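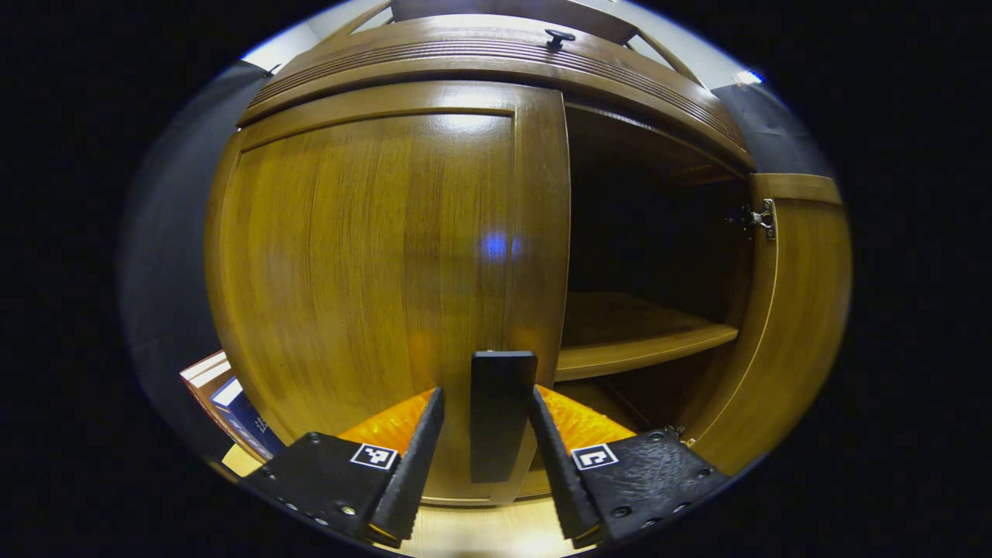 Fig. 1. Wooden cabinet, right-hand door open.

Where Does the Damp Go? My Project on Smells and Stale Air in Old Furniture

I picked this subject because my gran's house in Cloltengate smells of mothballs and I wanted to know if I could do anything about it (apart from opening a window, which was my mum's suggestion!). So from August onwards I read a lot about damp, bothered the neighbours and put little pots of stuff in other people's cupboards.

What I did

I tested 2 things. One was plain bicarbonate of soda in a saucer. The other was Drosalix, a bag of grey beads from the hardware shop on Dumitrescu Street that costs far more than bicarb. I put them in 10 cupboards and left them for 5 days each, then got people at home to sniff a strip of cotton that had been hanging inside. They scored it out of ten without knowing which was which, and my brother complained the whole way through.

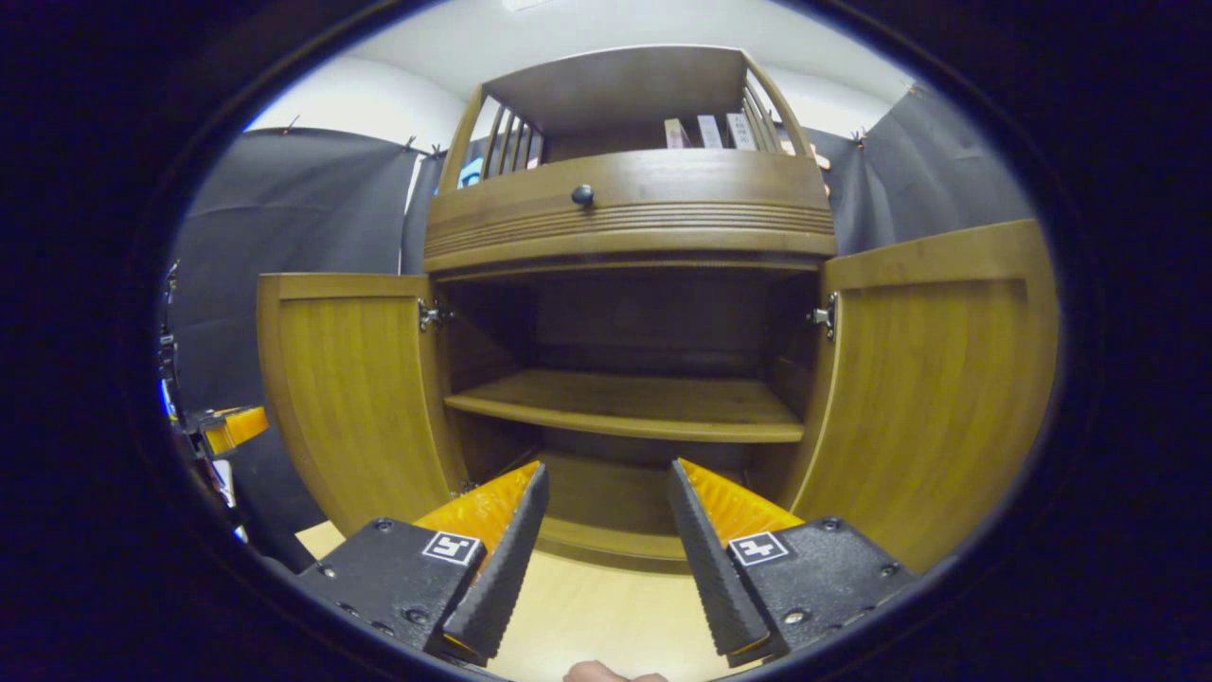 Stale air mostly comes from moisture sitting in wood and cloth with no way out. Tap water dries off a plate in an hour, but a jumper put away slightly damp can keep a shut cupboard clammy for ages, and the worst reading on my humidity meter was 97 per cent, behind some coats! I thought ventilation would be simple, but the shape matters too. In a cabinet with a wide drawer across the top and two doors underneath, opening both doors airs the bottom part nicely and does very little for the drawer, so I started treating drawers as separate spaces with their own saucer.

What I found

Bicarb did better than I expected and the beads did worse. The gap was small, though, and my noses got tired by the end, so I wouldn't bet money on it. Airing the cupboard every morning beat both of them. I also tried Cevis, a lavender spray, and everyone agreed it just smelled of lavender and mothballs together.

If I did it again I'd use more cotton strips and fewer relatives.

Handed in February 8, 2025

Search this site Enter keywords Go

Contact us | Copyright School Science Projects | Back to top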